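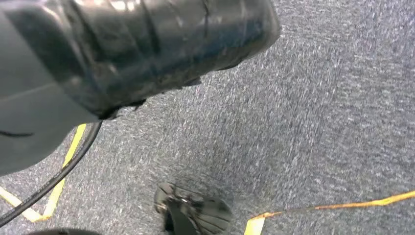 I had been putting off buying a new carpet washer for the better part of two years. The old one still worked after a fashion, in that it made a great deal of noise and left the hall carpet smelling like a pond, and I kept telling myself it had one more spring in it. In April it gave up for good halfway up the stairs, and after a lot of reading (far too much, my other half would say) I ordered the Sidetti Galis.

It arrived well packed and went together without tools. You click the handle into the base, hang the hose on its hook and that's that. The instructions are mostly little drawings, which suited me, although the page about the filter is so small that I had to take it over to the window. It is a fair old weight with the clean tank full, so if you have stairs, carry it up empty and fill it from the bathroom. I learned that on the first go and my back has only just forgiven me.

As for the cleaning, I am really very pleased! Our sitting room carpet is a pale oatmeal colour, chosen before we had a dog and never quite the same after, and the first tank of water came out the colour of strong tea. I did the whole room again a week later and it was more like weak tea, so it was plainly getting somewhere. The patch by the back door has lifted nearly all the way. An old blackcurrant stain under the window hasn't shifted at all, but that one has seen off everything I have thrown at it, and I have moved a chair over it.

Drying time is the thing I would most like to see improved. The box says a few hours. Ours was damp to the sock until the following morning, even with the windows open, and I would not start a room after lunch if you want to use it that evening. Two slow dry passes after every wet one helped a good deal – I was rushing that part to begin with.

The hand tool is lovely on the sofa and the car seats. The hose could be longer, and it has a habit of springing back at you if you let go of it, but the brush itself is firm without being harsh.

I have tried two cleaning fluids in it. The Sidetti one that comes in the box smells faintly of pears and works well, but the bottle is gone in no time. Sillier's costs less and does much the same job with a bit more foam, so you need to rinse more thoroughly.

Do wash the tanks out straight away. I left the dirty one overnight once and will not be doing so again.

I would give it four stars out of five, with the missing one for the drying and that springy hose.

Reviewed 28/11/2025, after 7 months of use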